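Fluluvon Radio to Air Four-Part Series on Faith and Grief
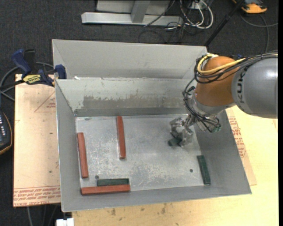
Gray metal bin with a robot arm reaching in from the right.

UVDALE, October 2021 - Fluluvon Radio is delighted to announce "Where Were You, Lord?", a new series in four parts about prayer in the hardest hours of ordinary lives. Host Panagiotis Angelovski spent much of the past year on the road with a recorder, sitting in kitchens, hospital chapels and one very noisy feed store, and he came home with 30 conversations we can't wait to share!

The idea grew out of a single call-in show last winter. Angelovski asked listeners to tell him about a time when they prayed and heard nothing back, and the letters kept coming for weeks - 635 of them in all, many written by hand.

"I thought I'd get arguments," said Angelovski. "What I got was people telling me about their mothers, their babies, their farms. Some were angry with God and still saying grace every night. I wanted to hear more from them."

Each program pairs two or three of those stories with a passage from the Psalms or the Book of Job, read in full. Music comes from pianist Hinata Hoshino, who recorded new settings of old hymns at Barbier Hall (the rain on the roof stayed in, and we love it).

A study guide by Kokumden Press goes along with the series. The first printing is 1000 copies, free to churches, book groups and anyone who writes in. Large print is available on request.

The series begins later this month on the evening schedule, right after the news. Listeners who would like a guide can write to Fluluvon Radio, Listener Mail, Uvdale. Please include a return address and the number of copies needed.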